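Library > Work and Organisation > Part Three > Chapter 9

CHAPTER 9
Automation and the Household Services Workforce

Learning aims

On completing this chapter, students should be able to describe how the introduction of automated equipment alters the division of labour within a service organisation; distinguish between the removal of a task and its redistribution; and assess the adequacy of consultation arrangements against the standards set out in Chapter 8.

9.1 The problem of unrecorded skill

Earlier chapters considered automation in settings where the work had already been broken into measured steps before any machine arrived. The warehouse, the cannery and the bottling line each possessed written procedures, standard times and a settled vocabulary for the tasks performed. Household services present a different starting point. Tidying a bedroom, sorting laundry and changing linen have historically been learned by doing, and the job descriptions that govern them are brief. A typical position statement for a home support worker may devote a single line to "general domestic duties" while setting out the reporting of incidents over several pages.

Employers who wish to automate any part of this labour must therefore begin by recording it. Workers are asked to carry out familiar tasks using hand-held grippers fitted with sensors, so that the movements of grasping, lifting and folding can be studied and later reproduced by machines. The recording stage is itself a form of work. It has its own pace and physical demands, and it is frequently assigned to the same employees whose duties are under review. 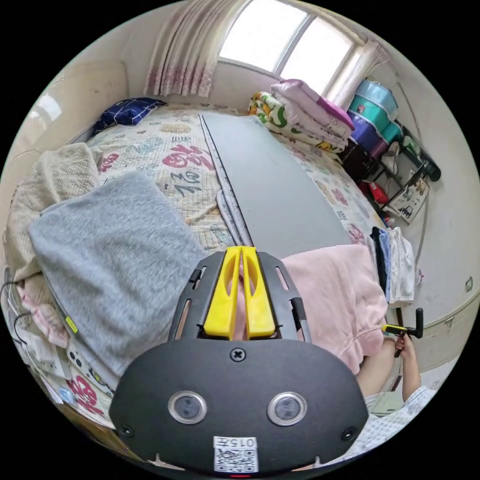
Classification of this recording work is a recurring source of disagreement. Where it is treated as ordinary duties, it attracts the ordinary rate. Where it is treated as training or technical work, a higher rate may apply, and questions arise as to whether the employee has been temporarily reclassified. Few agreements in the sector anticipated the issue, and arbitrators have had to reason by analogy with provisions on the instruction of apprentices and the trialling of new equipment.

9.2 The Drivongate case

The principal case in this chapter concerns Drivongate, a provider of home support and residential cleaning services with 812 employees at the time the program was announced. In March, management advised staff that it had entered into an arrangement with Clemuda, a supplier of handling equipment, under which bedroom and laundry tasks would be recorded over the following months. The stated target was 2,000 completed task recordings. Participation was described as voluntary, and a shift allowance was offered.

Three features of the case merit attention. First, the allowance was paid per shift and took no account of the number of recordings made, a design intended to discourage haste. Second, the recordings were made in furnished rooms, among ordinary bedding and folded clothing, on the grounds that equipment prepared only on bare tables had performed poorly when placed with clients. Third, the agreement with Clemuda was silent on whether individual workers could be identified from the recordings, and the omission was corrected only after staff representatives raised it.

Employees who took part reported a marked change in how they regarded their own tasks. Soft goods proved especially demanding. A cloth has no fixed shape, and a worker using bare hands will adjust the grip many times without noticing. With a two-fingered tool, each adjustment becomes a deliberate act. Several participants requested shorter sessions on the basis of wrist and forearm fatigue, and the maximum session was subsequently reduced. The revised limit was incorporated into the health and safety schedule and now applies at the organisation's Trarura depot as well. 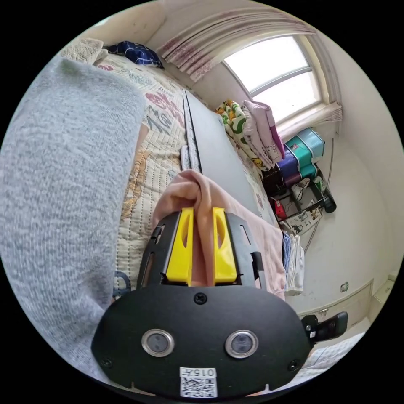

Saragih took a less favourable view of the program, and told the joint review panel that the allowance had been welcome but that it had settled the wrong question. In Saragih's words, "We were paid fairly for the afternoon. What I wanted to know was what my roster would look like once the afternoons were finished." The same submission observed that colleagues with the longest service had contributed the most recordings and had received no undertaking as to their hours.

The panel accepted the substance of this concern. Its report recommended that any reduction in rostered domestic hours be preceded by written notice and an offer of retraining, and that a fund sufficient for 600 training places be established before equipment entered regular use. Management adopted the recommendation on notice in full. The training fund was adopted in part, with places to be released in stages.

9.3 Removal and redistribution

It is useful at this point to separate two effects that are commonly run together. A task is removed when no person is any longer required to perform or supervise it. A task is redistributed when its components pass to other persons, often at a different grade. The evidence reviewed in the remainder of this chapter suggests that redistribution is the more frequent outcome in household services during the early years of a program. Linen must still be brought to the room, equipment must be positioned and cleaned, and the client must be consulted about where belongings are kept.

Section 9.4 examines the grading of these residual duties.

14 comments | 37 shares

This site uses cookies to remember your reading position. Manage your preferences or accept to continue.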